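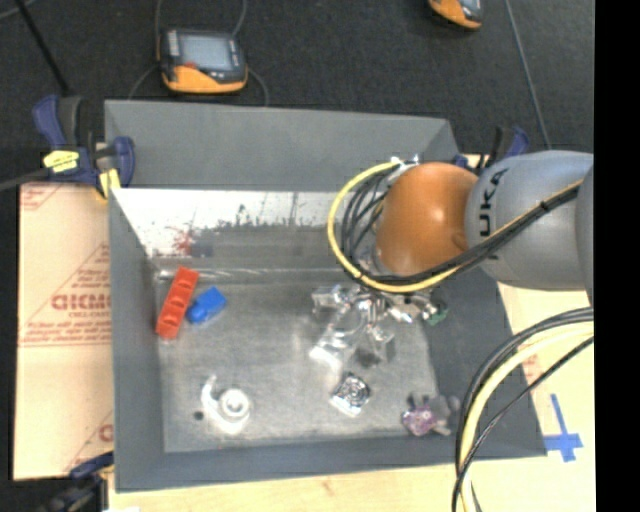
Chapter 3
Wear, Damage and Useful Life

Every object a business owns loses value as it is used. A delivery van, a bakery oven and a storage bin all cost money on the day they are bought, and all of them will be worth less a few years later. Surfaces get scuffed, coatings chip and newer models come along. The accounting question is how much of the original cost belongs to each year.

In Chapter 2 we treated a purchase as an expense in the month it was paid for. That works for paper, fuel and cleaning supplies. It does not work well for things that last. Suppose Kwadwo Ofori runs a small parts warehouse in Drevby and spends $700 on storage bins in January. If he records the full amount as a January expense, that month looks poor and every later month looks better than it should. The bins are still on his shelves in June, and they are still helping him earn money.

Depreciation is the method used to spread a cost like this over the years in which an item is useful. It is not a measure of what the item would sell for. Many students mix up the two, so keep them apart from the start. Market value depends on what a buyer will pay. Depreciation follows a plan that the owner chooses when the item goes into service.

To make the plan you need the cost, the useful life and the salvage value. Cost includes the price plus any delivery and setup charges. Useful life is an estimate – it may be much shorter than the time the item could physically last. Salvage value is what the owner expects to get for it at the end, and for small equipment it is often set at zero.

Scratches and stains do not change the plan by themselves. A bin with worn paint holds parts as well as a new one. A crack in the base is another matter, and Section 3 covers how to record damage that ends an item's life early.

Terms to know: asset, book value, depreciation, salvage value, useful life

3.1 The Straight-Line Method

The simplest plan charges the same amount every year. Subtract the salvage value from the cost, then divide by the useful life in years.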